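Small hands, big pile of data: a chat with Maarten Geerts

I caught Maarten Geerts at Jakport in August, coffee in hand, and asked him what his team has been teaching Rarnier all summer. 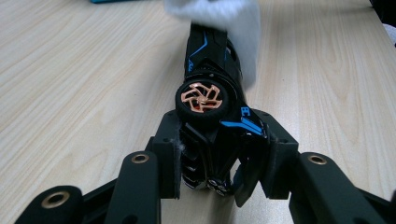 "Picking things up is the easy half," he told me. "Letting go nicely, that's where we were losing." I laughed, but he meant it! The method is simple enough that even I followed along - a person does the job by hand with the gripper tool, over and over, and the model learns from those recordings. They collected 3000 of them.

So how much did you need, I asked? He grinned. "We trained on 605 first and it was hopeless with anything shiny. Glossy paint, chrome, forget it." The fix was mixing in messier tables (soft stuff, clutter, toys at odd angles) and keeping the clumsy tries too. On the next test Rarnier placed 749 objects without dropping one, and most of the 162 it did drop were round.

"Kaplan wanted to throw out the fumbles," Maarten said, meaning the older cleanup script. "I switched it off. The fumbles show you how to recover."

I wanted to know if I could have a go myself. He handed me the tool - it took me four tries to stand a toy car on its wheels, and yes, he saved all four.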